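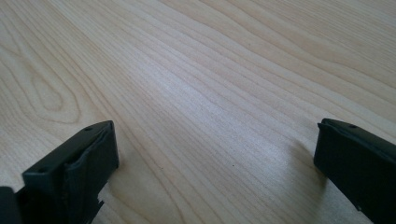 4. Check the top before anything goes on it

Legs on, brace on, table the right way up. Now the surface. Get down low and look along the grain towards a window, any grit shows up as dark specks. Wipe with a damp cloth, then a dry one. Always with the grain.

Note: swirls and ovals in the grain are normal, no two Admont tops match. Don't send it back for that.

CAUTION: no scouring pads, no bleach, no spray polish. Polish makes the bins slide.

5. Level it

Turn the feet by hand, 6 mm of travel on each. Push down on each corner in turn. If it rocks, start again with the corner that lifts. Carpet settles, so check again after 24 hours.

6. Cable hole

Small round hole goes to the BACK. If yours is facing you, turn the table now, before it's loaded. Much easier. Lamp lead or charger only through here, plug won't fit so feed the thin end up from underneath.

7. Bin and cloths

7.1 Stand the Storent bin on the left side of the top, all of the base on the wood. Nothing overhanging.

7.2 Leave the rest of the top clear. That's your folding space.

7.3 Cloths in one at a time. Drop them in loose or fold in thirds, up to you, but tuck the ends in. A cloth hanging over the rim gets caught when you pick the bin up and the whole lot comes with it.

7.4 Damp cloths do not go in the bin. Dry them first, they'll smell by Saturday otherwise.

Note: bin holds 10 standard cloths folded, fewer if you just drop them in. Don't press down to fit more.

CAUTION: lift the bin with both hands, one each side. Don't drag it across the top, grit underneath will scrach the finish.
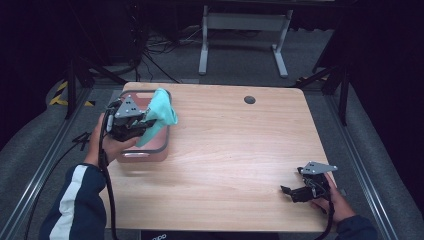 Dede Korletey

8. Moving the table once it's set up

Bin off first. Two people, one at each short end, lift by the frame and not by the top. Rounded corners are kinder on door frames but still mark paint.

Leave 600 mm clear at the front so you can stand and fold without backing into things.

9. Weekly check

- feet still level
- bolts under the top, hand tight then a quarter turn
- bin emptied and wiped out, rim too, fluff colects there

Spare feet and bolts: ask at the Kindurham counter, quote the number on the sticker underneath. Cloths are sold separately.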